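Posted in: Project Updates / Kitchen and Food Skills

Muvetdale Community Kitchen
Progress report to the Besnard Fund
Prepared by Arif Ong, kitchen coordinator
February 6, 2018

Summary of the period

This report covers the second half of the grant. The money was given to bring the back kitchen on Plostov Street into regular use as a teaching bakery, and to run an introductory bread course there. The kitchen is in use. The first course has finished and the second is partway through. We have spent a little less than planned on equipment and more than planned on flour and on the electrical work, as explained under Budget.

The room

When we last wrote, the walls were stripped and the old shelving was stacked in the corridor. The plastering was done in the first two weeks of the period and the walls were painted white. We had talked about tiling the wall behind the work area and decided against it after getting the quote. The paint is a washable kitchen grade and can be redone in a day if it marks.

The electrician found that the circuit for the ovens was shared with the hallway lights. This had to be separated before the ovens could be signed off, and it held us up by more than two weeks. The first course was due to start before the holidays and started after them instead. All the people who had signed up were contacted by phone, and most kept their places.

The hand sink has been moved closer to the door. The window still does not open fully. The landlord has agreed to repair it but has not given a date.

Equipment

The two ovens are installed and working. The larger mixer bought with the first payment has been reliable. The smaller one, which came from the Vundari school when its kitchen closed, needed a new bowl lock, and we paid for that out of our own funds.

We bought metal containers for dough in place of the plastic tubs in the original list. They cost more each, so we bought fewer. They stack well, they can go through the dishwasher on the hot cycle, and they do not hold the smell of the sourdough. The lids are sold separately and we have not bought the full set. Damp cloths are doing the job for now.

Still to buy from the original list: a second set of scales, a rack for cooling, and oven gloves in a longer length. The short ones supplied with the ovens stop at the wrist and one person got a minor burn on the forearm while unloading. It was entered in the accident book and treated with cold water.

The bread course

The course is taught by Hafiz Pelupessy, who was a production baker before he came to us. It runs for six sessions. The first two cover weighing, mixing and kneading by hand. The third and fourth cover rising times, dividing and shaping. The last two are given over to baking and to costing a loaf, which was added after people asked for it at the open evening.

18 people enrolled on the first course and 16 completed it. One left for a job with early shifts and the other moved away. The second course is also full, and there is a waiting list which we are keeping by hand in the front office.

Hafiz made several changes after the first course. Dividing and shaping were originally taught in one session along with the first bake, and that was too much. People were rushing the shaping to get to the oven, and the loaves came out tight on one side. He now gives a whole session to dividing the dough and forming balls, with no baking at the end of it. The dough from that session goes into the refrigerator and is used by the next group.

He has also started with a plain white dough for everyone and leaves whole wheat until later. It is easier to handle and people can feel when it has been worked enough. 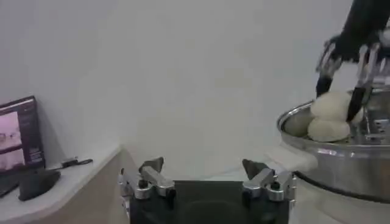
The other change concerns portion size. At first each person was given a large piece of dough and asked to divide it by eye. The pieces varied so much that they could not be baked together. People now weigh each piece for the first three sessions and go by eye after that. With one set of scales this causes a line, and it is the main reason the second set is next on our list.

Feedback forms were handed out at the end of the first course. The most common comment was that sessions should be 30 minutes longer. We are trying this with the current group and will need to look at the cost of heating and staff time before making it permanent. Two people wrote that the room was cold when they came in. The heating now comes on earlier.

Bread given out

Bread baked in sessions is taken home by the people who made it, and the rest goes to the Muvetdale lunch table. In this period 294 loaves and rolls went to the lunch table. The number was low at the beginning, when a good part of each batch was not fit to pass on, and has been steadier since the change to the shaping session.

Budget

The electrical work was not in the original budget. We covered it with the money saved on tiling, with your agreement by email. Flour costs are over because the second group is using more for practice than we allowed for. We expect to finish the grant within the total. A full statement with receipts will be sent separately.

Next period

We plan to finish the second course, buy the remaining equipment and start a third course in the spring. Hafiz would like to offer a short follow-on for people who want to work with rye, and will send us an outline by the end of February. We would also like to ask whether the unspent part of the equipment line may be used for container lids. Please let us know if a formal request is needed for this.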